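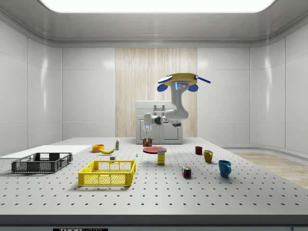
Gray perforated table under a wide ceiling light panel, with white wall panels and a strip of striped pale wood at the back.

Distari Perforated Bench Top

A bench top full of holes sounds like a strange thing to get excited about, and then you clamp your first crooked chair leg to one and you're gone. We've been making the Distari in our Pirnero shop for long enough that we know most of the ways people use it, and we still get letters with new ones. Model boats! Upholstery! A bread oven door that needed new hinges!

The idea is simple. The whole surface is drilled on an even grid, and every hole takes the same peg. Drop a peg in, push your work up against it, drop another one behind, and your part stays put while you sand, glue, carve or drill. You can work right in the middle of the top, far away from any edge, where an ordinary clamp would never reach.

What it's made of

The Distari is steel sheet, folded down on all four sides and welded at the corners, with ribs running underneath between the rows of holes. The gray finish is a baked powder coat with a slight texture. It hides scuffs well and it doesn't throw light back in your eyes, so you can leave a lamp right over your work. Each hole is deburred on both faces before coating. Run your palm across the top and you'll feel the grid but nothing sharp.

We ship it in two lengths. The short one suits a garage corner or a spare room, and the long one wants a proper wall to itself. Both have the same depth and the same hole spacing, so pegs, stops and trays move from one to the other, and two tops can be bolted side by side with the grid running straight across the join. That last part took us a while to get right — the holes nearest the edge sit exactly half a space in, and the side folds meet flush.

In the box

1 bench top, coated
20 straight pegs
8 stop blocks with rubber faces
14 bolts with washers, for fixing to a frame
1 hex key
1 peg tray that hangs from any row of holes
Printed layout sheet with the full grid, handy for planning jigs

The top comes without legs. Plenty of people already have a frame or a pair of cabinets they like, and it seems silly to make them pay for another. If you need one, the Driltance frame is made to fit and comes in fixed or adjustable height. The adjustable version has a crank at the front left corner and goes up high enough for standing work, even if you're tall.

Setting it up

Get a second person for the lifting. The short top is manageable alone if you're stubborn, but the long one is awkward to balance.

Set your frame where you want it and level it first. Lay the top on upside up, line up the slots in the side folds with your frame, and put all the bolts in finger tight. Then tighten from the middle toward the corners, a little at a time. If a corner rocks, loosen everything and shim the frame. Don't try to pull the corner down with the bolt, it puts a slight twist in the sheet and your pegs will start to feel tight on one side.

Leave a hand's width behind the bench if you can. Small things do fall through holes, and you'll want to be able to get a broom in there. Or hang the optional catch tray underneath, which slides out to the front like a baking sheet. I'd buy it again in a heartbeat. Screws, beads, watch parts, that one spring you swore you'd never find, all sitting in the tray.

Using the pegs

They should drop in by their own weight and lift out with two fingers. For light sanding, two pegs and a stop block will do nicely. For carving, use four, and put the block on the side you're pushing toward. Round work (bowls, wheels, drum shells) sits happily between three pegs set in a triangle, with a wedge tapped in on one side.

The Vlad cam peg is sold separately and it's my favorite thing in the whole range. It has an off-center head with a short lever, and a quarter turn takes up the slack between your part and the peg. No hammer, no wedges. A set of four covers most jobs, and they park in the hanging tray with the others.

Glue-ups are where this top really shines. Air gets at the underside of the work through the holes, and squeezed-out glue goes down and away from the joint. Put a sheet of baking paper down if you're using something that foams.

Care

Wipe it with a damp cloth and dry it. Dried wood glue pops off with a plastic scraper. For oil, a drop of dish soap in warm water is plenty. Please skip the wire brush, which cuts straight through the coating. If you do chip it, we sell touch-up paint in small bottles, and a thin coat will keep rust away.

Every so often, lift out all the pegs and run a bottle brush through the holes you use most. Sawdust packs in slowly and you don't notice until a peg sits proud.

What it isn't good for

Heavy hammering. The ribs are strong, but sheet steel rings, and your neighbors will hear about it. Put a block of hardwood under anything you need to pound on. We'd also keep welding off it, as the heat burns the coating and leaves a smell that hangs around. And if you mostly write or draw, get a smooth desk! A pencil finds every single hole.

Questions we get a lot

Will other makers' pegs fit?
Some do. Measure the shank and compare it with the layout sheet, which shows the hole at full size and can be printed from the downloads page before you order.

Can I put it outdoors?
Under a roof, yes. In the open, water sits along the side folds and will find its way in at the bolts.

Can I cut it down?
You can, with a metal-cutting blade, but you lose a folded side and the stiffness that comes with it. Ask us for a custom length first. We do a batch of those every October.

Does the coating come in other colors?
Gray only for now. We've tried a very nice dark green on the shop bench and we're thinking it over.

Ordering

Item number 691, short or long. Choose the length, then add a frame, a catch tray or Vlad pegs if you want them. Tops are packed flat between two boards with foam corners, and the boards are good pine, so save them for a shelf.

Page updated 2025-08-17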